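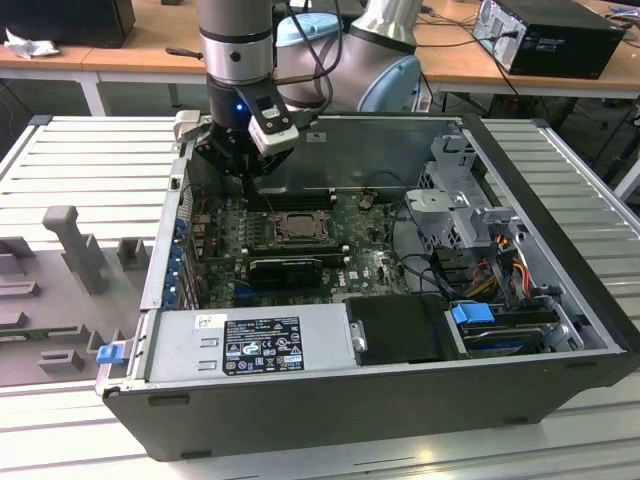 Page last changed: October

Cavside memory notes

Cavside is a table of memory combinations tried in secondhand desktop computers. Each row is one machine with one set of modules in it, and says whether the machine started, how much memory it reported and what speed it ran at. It is meant for people who fix up old office desktops and want to know what will work before buying anything.

Contents

cavside.csv - the main table, 310 rows, 16 columns
boards.csv - one row per motherboard model, joined to the main table on board_id
CHANGES.txt - what was added or corrected
LICENSE.txt

Both tables are UTF-8, comma separated, with a header row. Empty cells mean not recorded. A zero means zero.

Columns you will need most

board_id: short code, matches boards.csv
bios: version string exactly as shown on the setup screen, including odd spaces
slots_used: written from the slot nearest the processor outward, so 1-3 means the first and third
module_size: in megabytes, per module
rated_speed: what the label on the module says
run_speed: what the setup screen says
result: ok, partial, beeps or dead
note: free text, mostly English, some Finnish

"partial" means the machine started but reported less memory than was fitted. In older rows this was entered as "ok" with a remark in the note column. Anneli Tuominen has gone through most of them and changed the result, but if your work depends on the difference, search the notes for "less" and "vähemmän" too.

How rows are made

Clear the BIOS settings, fit the modules, start the machine, write down what the setup screen says. Then run one full pass of the memory test. A row with result "ok" has passed it. Rows from the Seppälä batch were entered by Joni Kemppainen from paper sheets, and the test column is empty for those - the sheets had no place for it.

Mixed sets get one row per module, tied together by set_id. Do not add up module_size without grouping on that first.

Known problems

Two board models share the printed code on the board and differ only in revision. Where the revision was not written down, board_id ends in x.

run_speed is sometimes the clock and sometimes the doubled figure, depending on how the BIOS shows it. The column speed_style tells you which. Anything above 1000 is always the doubled figure.

Server modules were tried in only a few boards. An empty result for registered memory does not mean it fails.

Loading it

Any spreadsheet will open the files. Set the bios column to text when importing, or version 1.10 will turn into 1.1. The Hakon script in older copies is gone and is not needed with the present layout.

Corrections

Send the row number, the old value and the new value to Raimo Lindqvist, with a photo of the setup screen if you have one. New boards go to Veikko Heiskanen, who hands out the codes. Please do not make up your own board_id, we have had to undo that twice.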